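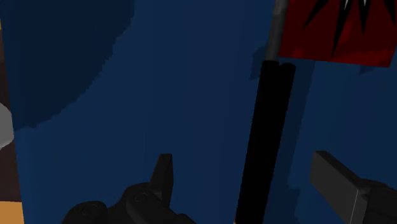
Markberg Documentation Desk
Technical editor, Cutent product pages

Product page revised 14/01/2023

Cutent Teach Station, Model 502

The Cutent 502 records task demonstrations for two-finger grippers. An operator works either by hand guiding, with the arm in zero-force mode, or from the remote handset. Both methods write to the same file format and can be mixed within one project. The station runs against a physical cell or against the bundled simulator. The simulated view at the top of this page is from a pole-and-flag task, with the black shaft between the two gripper fingers.

Hand guiding

Hold the wrist ring and press the enable switch to its middle position. The arm follows the hand until the switch is released or pressed fully. Hand guiding suits short approach paths and tasks where contact force matters. It is not available in the simulator.

Remote handset

The handset has six axes of motion, a finger trigger and a scale dial. The trigger is proportional: half travel gives half closure. At scale 1:1 the gripper follows the hand directly. At 1:4 it moves a quarter of the distance; use this setting for thin parts such as rods, pins and handles. Clutch with the thumb button to reposition your hand. Clutched time is marked in the recording and removed on export unless Keep Pauses is set.

Wrist view

The wrist view keeps the fingers at the lower edge of the picture so the gap between them can be judged during approach. With long parts, the far end may leave the picture. Switch to the fixed view before rotating the wrist. Shadows can be turned off in the simulator, although most operators leave them on as a depth cue.

Recording a demonstration

Load the task file and wait for the status line to read READY. Press Record, perform the task, press Stop. Mark the attempt Keep, Discard or Review. Unmarked attempts are stored as Review. Start position may be fixed or varied between attempts; the variation range is set in the task file.

Specifications

Demonstrations per project: 2000 maximum
Recording length: 45 seconds per demonstration, longer tasks are split
Finger opening: 70 mm maximum
Control modes: hand guiding, remote handset
Simulator: included, one seat
Export: joint positions, finger position, handset input, all camera views

Compatibility

Pintér wrist adapters fit without modification. Kemivden controllers need the interface board, ordered separately. Projects recorded on the earlier Cutent station open in the 502 but cannot be saved back to the old format.

Supplied with the station

Base unit, handset, wrist ring with enable switch, two cables, simulator license, printed setup sheet. Arm and gripper not included.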